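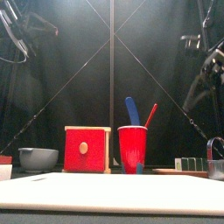 Can the town make a prayer hall count weddings toward its parking?

Lizelle Rampersad
Posted February 10, 2026

Hi all, bit of a rush, hearing is soon. A Muslim group in Varnmont (I'm a member, not on the board) wants to use the old Ngubane carpet store as a prayer hall. Zoned mixed use, houses of worship allowed with a special permit. Planning office told us in December that 60 spaces was fine for the occupancy. Now the letter says we need to show parking for "peak events incl. weddings and funerals."
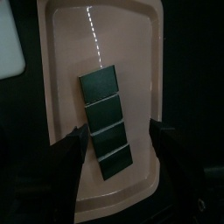 The Lutheran church two streets over has 22 spaces and a gravel strip. Never heard of anybody asking them about funerals. Is that even something we can bring up? Or does it just make people mad. Also there's a petition going around, 600 signatures supposedly, mostly traffic but some of the coments are not about traffic. Do we answer those or leave it alone?

Don't have a lawyer yet. Brenari Road address if it matters, the side with the bus stop.
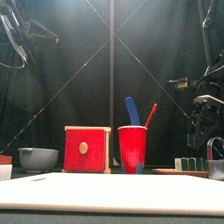

Lovisa Nygård

Sat on a zoning board for 2 terms, different state, so check your own code.

First, get the parking section of the ordinance. The actual text, off the town website or from the clerk. Look for how they figure worship space. Usually it's per seat or per square foot of the main room. If it says nothing about peak events, ask in writing which section the letter relies on. Keep it short and polite.

Second, yes bring up the church. But do it with paper. Ask the clerk for the permit file, and any others from recent years. An older church may be grandfathered in, so don't hang everything on that one. A newer one is a much better comparison.
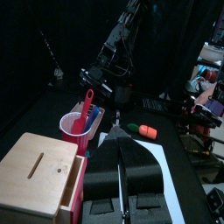 Also look up RLUIPA, federal law, covers exactly this kind of thing (religious land use, equal treatment). You dont need to wave it around at the hearing but have somebody mention it in the written statement so it's in the record. And do call a lawyer before the hearing, not after. Appeal deadlines can be really short.

Petition: answer the traffic part. Shared lot agreement with a neighbor helps a lot, even just for holidays. For the ugly comments, keep copies, don't argue with them at the mic.

skimilton_pete

we had the same fight over a Baptist church in Skimilton. took forever. bring people who live ON the street, board listens to them more. good luck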